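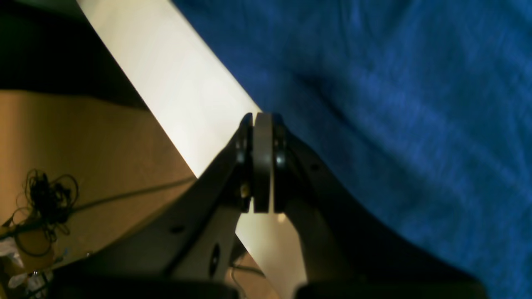 The blue T-shirt problem

I own 13 blue T-shirts. I know this because in September I finally emptied the drawer onto the bed, the drawer that had needed a hip and a swear word to shut since we moved to Gorkatside, and there they all were in a great big heap (plus one sock and the instructions for a blender we gave away).

I'm not a tidy person. I have always folded a T-shirt the way my dad did, which means holding it under your chin, flapping the sleeves behind it and hoping. You get a sort of parcel. Put a few of those in a pile and the pile leans, you pull one out from the bottom, and the whole lot is back to being a heap before you've found your trousers.

So I went to see Nipon Srithong at Somboon, the laundry by the bus station, and asked if he'd teach me. He laughed at me for quite a long time and then he said yes.

Nipon folds roughly 200 shirts on a busy day, all on one long table at the back, and the first thing he did was take mine out of my hands and lay it down. "Table," he said. "Always table." I had been folding in mid-air for my entire adult life! He won't do it on a bed either. A bed gives under your hands, so you smooth one bit and the bit next to it sinks.

Then we did nothing but smoothing. I'd expected to go straight to the clever part, but he had me spreading the same shirt over and over, face down, palms flat, working out from the middle to the side seams. Cotton jersey is a nuisance for this. It stretches when you tug it and it grips itself, so a crease you've chased away from the hem pops up under the armpit. Dark blue is worse than white, too, at least to my eyes, because every wrinkle on a dark shirt disappears the moment you stand in front of the light.

The neckline is the bit I kept getting wrong. It wants to tuck itself in and sit there in a little lump, and if you fold over the lump you've got it for good, right where everyone looks. Nipon pins one corner with one hand and pulls gently with the other. Sleeves he treats like children at a wedding. Get them settled early, keep half an eye on them.

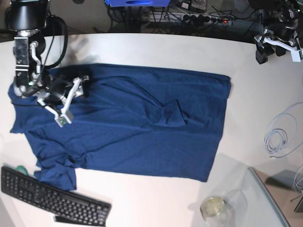

Nearly flat: a navy T-shirt on a white tabletop, with a few creases left to chase.

Once it's flat, the folding itself is over in a moment. One side comes in towards the middle, sleeve turned back on itself so it doesn't poke out. Same again on the other side. You should have a long strip the same width all the way down, and mine was nothing of the sort, mine was a carrot. Open it up, do it again. Then the hem comes up to just short of the collar, and you fold that in half or in thirds depending on your drawer.

Thirds for me. I tried standing them on end at home, in a row like records, and I was ready to be annoyed by it because it's the kind of thing people with beautiful houses go on about. I love it. I can see every shirt. I've found the one from the cycling holiday, the soft one with the faded hem, which I'd decided I must have left on a ferry.

My neighbour Boonmee Suksawat thinks all this is daft. She rolls. Everything in her house is rolled, tea towels, pillowcases, her husband's vests, and she has offered me 50 pence for every shirt of mine that still looks decent after a week in a suitcase. We're both going to her sister's next month so I may yet come home rich. I will admit rolling is quicker, and it's kinder to anything with a print on the front. But a roll in a drawer comes undone if you so much as look at it, and I am a rummager.

Back at Somboon I asked Nipon how long it took him to get good. He thought about it while he did another shirt, and another, and said maybe 1000 shirts before his aunt stopped refolding them behind his back. I've got a fair way to go. I've kept nine of the blue ones, the rest have gone in the charity bag, and the drawer shuts with one finger. The jumpers are still on the chair.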